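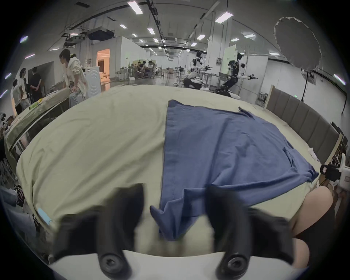
1. 왜 헌 옷을 골랐나

처음엔 도시 열섬을 하려고 했어요. 근데 온도계를 빌리는 데만 한 달이 걸린다길래 주제를 바꿨고, 마침 8월에 방 정리를 하다가 안 입는 옷이 너무 많이 나와서(진짜 많았어요!) 이걸로 가자고 마음먹었습니다. 제목은 "파니르빌(Fanirville) 학생들은 안 입는 옷을 어디로 보내는가"예요. 조는 저랑 바티스트 리비에르(Baptiste Riviere), 이렇게 둘입니다.

2. 조사 방법

설문지는 100장을 뽑아서 학생 식당이랑 도서관 입구에서 돌렸고 56장이 돌아왔어요. 질문은 딱 세 가지, 마지막으로 옷을 정리한 게 언제인지, 그 옷이 어디로 갔는지, 중고 옷을 사 본 적이 있는지였습니다. 나이랑 전공은 안 물어봤는데 지금 생각하면 좀 아쉬워요. 그다음에 아르노(Arnaud) 거리에 있는 중고 가게 알리크(Allik)에 가서 점원분한테 이것저것 여쭤봤습니다. 녹음은 안 하고 둘이 각자 받아 적은 다음에 나중에 맞춰 봤어요.

3. 설문 결과

제일 많이 나온 답은 수거함이 아니라 "그냥 서랍에 있다"였어요. 대략 80퍼센트가 안 입는 옷을 그대로 갖고 있다고 썼습니다. 이유 칸에는 살 빠지면 입으려고, 선물 받은 거라서, 잠옷으로 쓰려고 같은 말이 있었고 "엄마가 버리지 말래요"도 있었어요. 수거함에 넣는다는 사람들도 그 뒤에 옷이 어디로 가는지는 모른다고 했고요. 저도 몰랐습니다. 중고 옷을 사 본 사람은 생각보다 꽤 있었는데 거의 다 겉옷이었고, 티셔츠는 몸에 바로 닿아서 싫다는 의견이 많았어요.

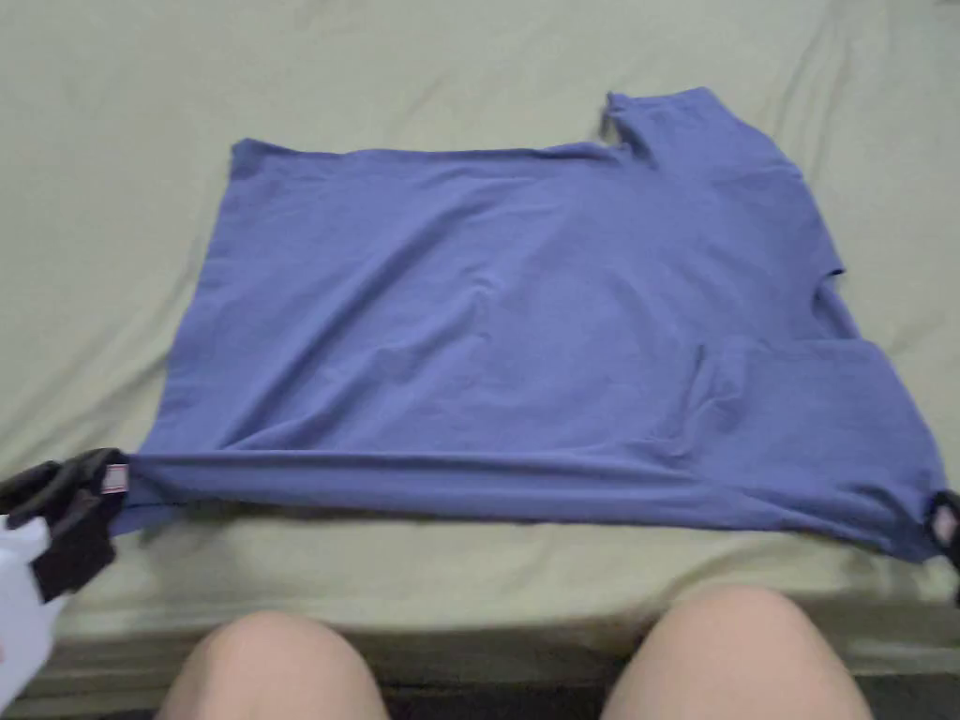 알리크에서는 들어온 옷을 먼저 팔 것, 기부할 것, 걸레감으로 나눈대요. 겉옷은 단추랑 지퍼부터 보는데 티셔츠는 목둘레, 겨드랑이, 밑단 순서로 본다고 하셨어요. 목이 늘어났으면 거의 탈락이고 밑단은 좀 봐준다네요. 파란 반팔 티처럼 밑단이 두툼하게 말리고 바로 위에 가로 주름이 잡혀 있으면 손으로 펴 보고, 박음질이 멀쩡하면 다려서 그냥 건다고 해요. 저는 그런 옷은 다 걸레행인 줄 알았거든요. 색은 검정이랑 흰색이 빨리 나가고 글씨가 크게 박힌 단체티는 제일 안 나간대요.

4. 잘 안 된 것

원래는 수거 업체에도 물어보려고 메일을 보냈는데 답이 안 왔어요. 그래서 수거함 이후의 경로는 이 보고서에 없습니다. 설문도 점심시간에만 돌려서 기숙사에 사는 친구들이 많이 걸렸을 것 같고, 통학하는 학생은 답이 다를 수도 있어요. 그래프는 바티스트가 손으로 그린 걸 부록에 넣었습니다.

5. 다음에 한다면

옷 교환 행사를 작게 열어 보고 싶어요. 알리크 점원분도 남는 옷걸이는 빌려줄 수 있다고 하셨고, 장소는 도서관 1층 로비를 알아보는 중입니다. 설문지 원본은 10월 10일 수요일 발표 때 가져갈게요.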